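Loading your first roll

I wrote this guide for people who bought the Leckie 60 because it looked cute in the shop and have never touched a roll of film in their life. I was one of them! Everything you need to get a first roll through the camera is in this part, and the flash gets its own part later on.

You'll want one roll of 120 film, a dry cloth and a bit of shade. Don't load in full sun. The paper backing keeps most of the light out, but I fogged the first few frames of a roll that way on a beach in July and I'm still annoyed about it.

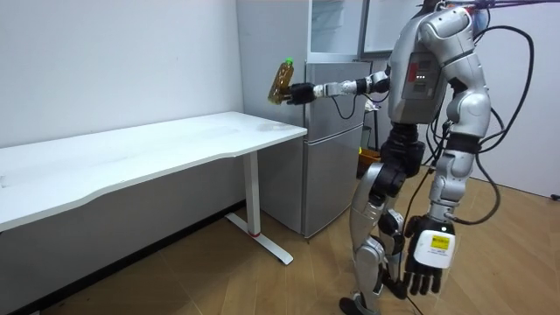 Camera Guides > Leckie 60 > Film and Loading

1. Slide both metal clips on the sides of the camera down and pull the back off. It comes away completely, so put it somewhere you won't step on it.

2. Check the empty spool. It belongs in the right-hand chamber, under the winding knob. If yours shipped with the spool on the left (mine did), pull the little pin at the bottom and move it over.

3. Peel the paper band off your new roll, then drop the roll into the left chamber. Keep a thumb on it, or it'll spring open like a party blower.

4. Pull the paper leader across and tuck the tongue into the long slot in the empty spool. Turn the knob until the paper grabs and lies flat. Two turns usually does it.

5. Keep winding slowly until the arrows on the paper line up with the two dots inside the camera. Stop there.

6. Put the back on and push both clips up until they click.

7. Open the red window and wind until you see the number 1. Close the window again.

Note: The window has two positions, 12 and 16. Set it to match the mask you put inside. I use the square mask and leave it on 12 - the other one makes smaller pictures and I never liked the corners.

Caution: The clips are the weak point of this camera. If the strap pulls on them they can slide down by themselves and the back falls off mid-walk. I run a strip of black tape over each one. Ugly, but it has saved more than 31 rolls by now.
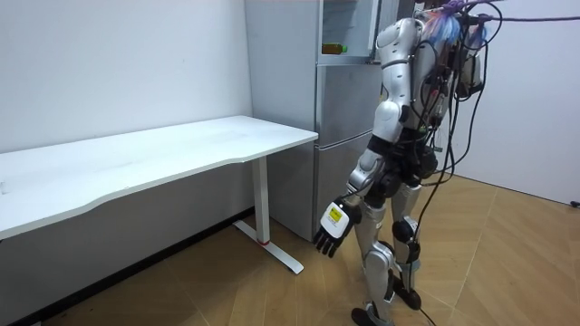 Once you're on frame 1, the shutter will fire as many times as you press it. There's no lock and no warning, so you have to remember to wind. My habit is to wind right after each shot, and even so I get a double exposure now and then (some of them are my favorites, so go figure).

Which film to start with

Go with 800 if you're shooting indoors or under clouds. The lens is slow and the shutter has one speed, so the camera needs all the help it can get. I buy Kirura 800 from Illgate Photo, and they'll develop it for you too if you mail it back in the same box.

Taking the roll out

1. After the last frame, keep winding until the knob turns freely and you can't see any paper in the window.

2. Find your shade again, open the back and lift out the full spool. Hold it tight!

3. Fold the end of the paper under, lick the sticky band and wrap it around.

4. Move the empty spool to the right chamber for next time.

Note: If the roll feels loose and fat, don't try to tighten it by twisting. Wrap it in foil and tell the lab. The people at the Bokville lab have rescued a couple of mine that way, with just some orange streaks along the edge.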